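Re: [demo-collection] How many shirts is enough?

Hello all,

Catching up on the thread over a mince pie, so forgive the crumbs. Somebody wrote earlier:

> We're at 3000 folds at the Vustance end and the policy still goes
> to pieces whenever the shirt isn't laid out square. Is it worth
> doing another 3000, or are we just feeding it more of the same?
> Also, do you lot bother keeping the bad ones?

I've got opinions on both! Two views from the Fledville shirt set first, one from head height and one from a gripper:
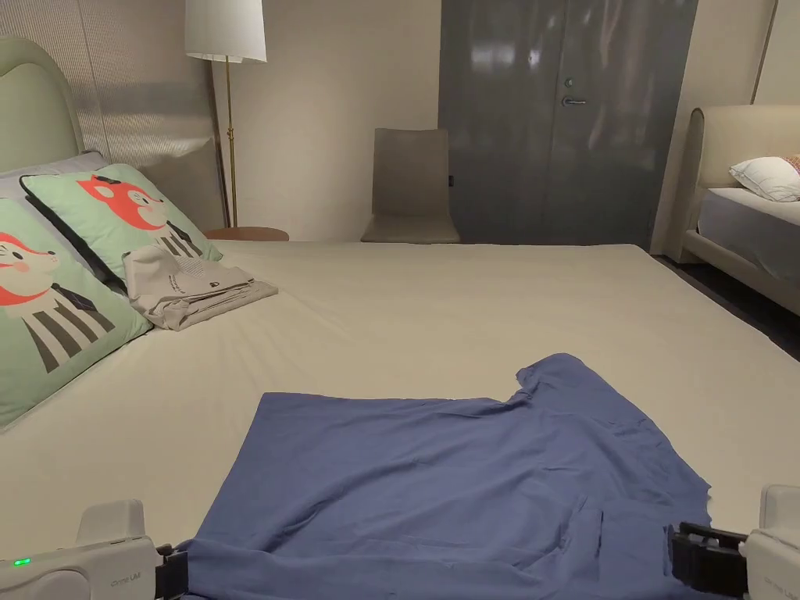
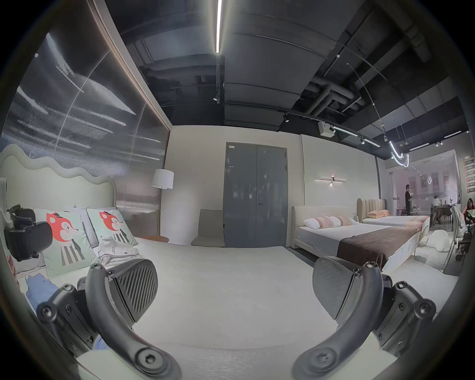
My answer to the first question is that I'd stop counting folds for a bit and start counting beginnings. Our set stands at 3268 episodes, and when I went through the opening second of each (yes, all of them, I had a lot of tea) far too many started from the same tidy layout. The model had learned that one layout beautifully and not much else. So now whoever is holding the grippers drops the shirt from standing height before every fifth take and works with whatever lands. The head view is where you notice the difference most. With the blue T-shirt it's the raised bit by the shoulder that matters, because a pull on the two bottom corners does something quite different when there's a lump further up, and I want plenty of those lumps in the training data, in all sorts of places. The gripper view tells you far less about the shirt as a whole, but it's very good on what's between the jaws, so please don't drop it to save disk space. I know it's tempting.

Background clutter came up as well. I used to strip everything off the bed and now I don't. Fox cushions, lamps, the next bed along, people further off in the room, leave them in. Milent did a batch against bare walls last winter and it fell over the first time it met a patterned pillow.

On keeping the bad ones: yes, but label them. We use 5 tags, which are clean, regrasp, slipped, abandoned and operator error. The regrasps are worth their weight in gold, I'd take one good recovery over a whole afternoon of perfect folds. Abandoned ones stay out of training but I do look at them when something odd crops up. Operator error is mostly me.

One thing I haven't cracked is pace. Some of us fold like we're late for a train and some like we're wrapping china, and the model ends up dithering somewhere in the middle. Hoarau suggested resampling by distance travelled instead of by time. Has anyone tried that with two hands at once? Mine went out of step halfway through the sleeve and I gave up.

Happy to send over the drop-start episodes if they're any use, just say which format you want them in.

Cheers, and happy folding

> (PS are sleeves-inside-out in scope or are we pretending they
> don't exist?)

In scope, I'm afraid. I've been putting it off till the new year.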